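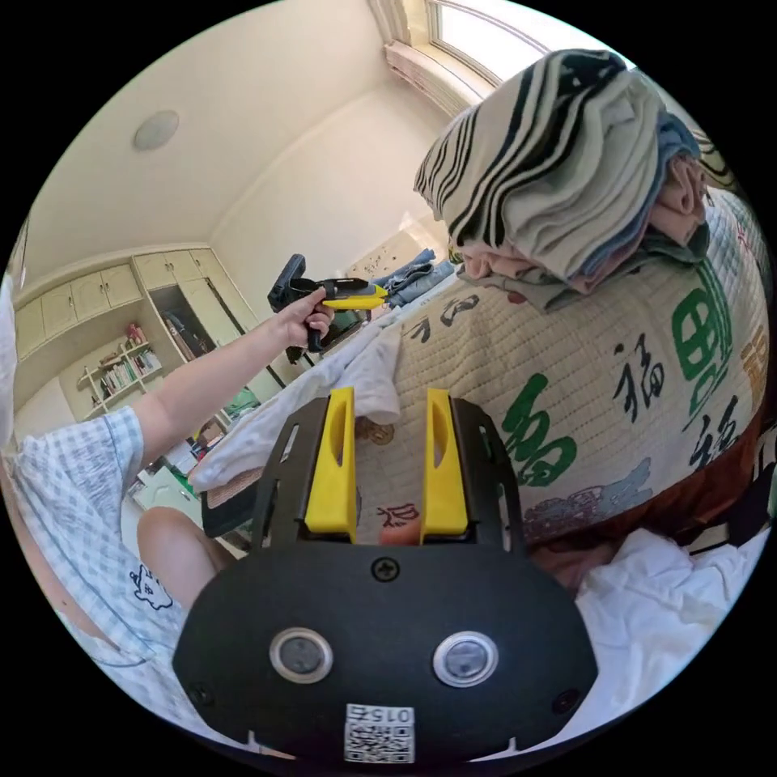 图/Oana Barbu 文/Iulian Lazăr 2022年2月18日

卧室里的手持夹爪：Uven 采集套件试用图集

Evlow 这家公司去年10月开始推一套叫 Uven 的服务。客户租下手持夹爪，在自己家里或者公司指定的住处干家务，录下来的数据交给 Evlow 处理，最后换回一份“可直接用于训练”的数据包。宣传册写得很满，说普通人上手不用培训，叠衣服、收床、整理柜子都能录，录完的东西换到什么机械臂上都好使。

我们对最后这句话尤其不放心。过去几年里，类似的承诺听过不少，真正肯把失败片段一起交出来的供应商却很少。所以这次没有去他们的展厅，挑的是住人的房间，柜子里有东西，床上也有东西。本页只放一张图，文字比图多，想看成排产品照的读者可以去翻他们的官网。

图一 卧室，床边作业

两只手持夹爪，一只在近处，黑色机身，黄色夹指；另一只握在穿浅蓝白格子短袖的人手里，夹指朝着床。床上铺的是印着大字的绗缝床罩，“福”字不止一个，上头叠着毯子和毛巾，右下角还有一团揉皱的白床单。

关于夹指：黄色的两片，上半截各开一道长槽，装在两侧的黑色支架上。Evlow 的说法是开槽可以让指片顺着物体弯一点，夹布料时不容易打滑。道理讲得通，可是宣传册里没有任何一张表说明夹什么布、夹多厚、滑了几次。我们向对方要过测试记录，回信只有一句“正在整理”。床上用品恰好是最能难住夹爪的一类东西，薄床单要从边上捏起来，厚毯子要整摞托住，两种动作对指尖的要求差得很远。只配一种指片，就说通吃，我保留意见。

关于机身：正面的圆角面板上有两个带银圈的圆形窗口，螺丝露在外面，用普通十字螺丝刀就能对付。这一点我倒是喜欢。上一代不少同类工具用胶封壳，坏了只能整只寄回。标签上印着二维码和编号015，从近处这只的方向看过去，字是倒着的。小事，但登记设备时要歪着脑袋读，一天下来也烦。

关于握把：手枪式，黑色。Margareta Cârstea 在我们这边负责设备借还，她的评价是“拿十分钟没感觉，拿一下午就有了”。宣传册里给的建议是每次连续录制不超过40分钟，这个数字印在第二页的角落，字号比别处小。既然按时长收费，休息时间算谁的，合同里应该写明白，目前的版本没有写。

关于房间：窗户透进来的日光很亮，屋里深色的地方又很深，比如那个开着门的高柜，里面黑乎乎的。Uven 的质检规则里有一条“光照均匀”，达不到的片段可能被退回重录。问题在于，住人的房间哪有几间光照均匀？按这条规则筛下来，留下的恐怕都是拉上窗帘、开足灯的片段，训练出来的模型到了下午三点的南向卧室会怎样，我很想看一看。Notburga Bühler 给对方写过邮件问退回比例，对方答复说“因场景而异”。

还有隐私。书架上成排的书、床上的衣物、地上的杂物，广角镜头一转，全都收进去了。Evlow 承诺对人脸做模糊处理，对其他东西没有承诺。书脊、药盒、孩子的作业本，在他们的条款里统统归为“背景物品”。愿意把家借出来的人，签字之前最好自己先走一圈。

价格和条款

基础套餐含4只夹爪，租期按月算，数据处理另计。报价单上的总价是2,251欧元，不含运费和损坏押金。指片属于耗材，磨损后要单独购买，单价报价单上没有。我们问过 Widine，他们代理同类产品，也不肯在电话里报指片的价格，看来是行业习惯。

数据包的交付格式有说明，写得还算清楚。Emanuel Sima 读完以后提了两点：一是时间戳的同步误差没有给上限，双手作业时这个很要紧；二是失败片段默认删除，想保留得另付费。第二点我觉得说不过去。抓空、滑脱、夹到一半松手，这些恰恰是做研究的人想要的，录的人也一样花了力气。

宣传册封底还有一句“360度无死角感知”。夹爪正面两个窗口，背面和侧面靠什么感知，册子里找不到解释。如果指的是后期拼接，请写后期拼接。

暂时的看法

硬件做得不差，拆装方便，外形也没有花架子。服务部分我不会现在签。要改主意，我至少得先看到布料类物品的抓取记录，退回重录的比例，以及保留失败片段不加钱的合同。Oprea 的人说他们打算等下一版再谈，我们大概也会这样做。

Evlow 如对以上内容有异议，欢迎来信，附上数据，我们会在本页更新。

图片版权归摄影者所有，转载请先联系编辑部。

相关阅读：手持采集设备租赁合同里要看的几行小字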